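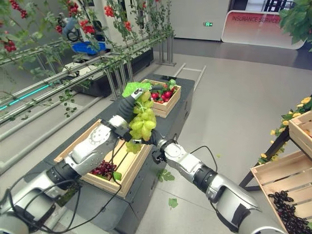
Both arms on the green grapes at the vineyard demo. Words by Adaeze Ugwu

I went in expecting to write a cheerful little piece about robots picking fruit, and then the right arm quit listening.

Some background first! Trokham builds the humanoid, and a small outfit called Triretti writes the software that tells it what to do with its hands. The job is simple to say out loud: lift a bunch of grapes, pass it across, set it down in the other crate. Kayode Sani, who was running the session, had let me stand way closer than I expected (behind a strip of tape, but still).

The first few passes were lovely. Then the left hand went down into a crate and the right one just... stayed out there, fingers open, waiting for a signal. Kayode said "hold" in a very flat voice and Hadiza Garba hit the stop. It took me a second to figure out that anything was wrong, which kind of bothers me even now.

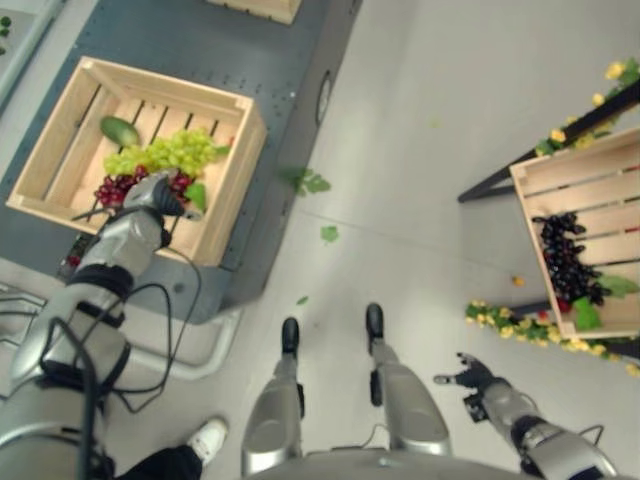 What the log showed later was a dropout on the right side that lasted 28 seconds. The arm was fine. The controller had lost touch with it and, by design, it should have frozen both sides. It only froze one. The left kept right on working, with a person's feet well inside its reach.

"That's the part I don't like," Hadiza told me over some truly awful coffee. She'd seen the same fault back in February, two times in one afternoon, and everybody had blamed a loose connector. They swapped the connector, it went away, and the ticket got closed. Oh boy.

So now there's a new rule: if either arm goes quiet, everything stops, and a human has to walk over and clear it by hand. Kayode figures it'll cost them nine extra minutes on a bad day. He also moved the tape back three feet, and I did not argue!

The software fix was still being tested when I left. Hadiza has reopened the February ticket and put her own name on it.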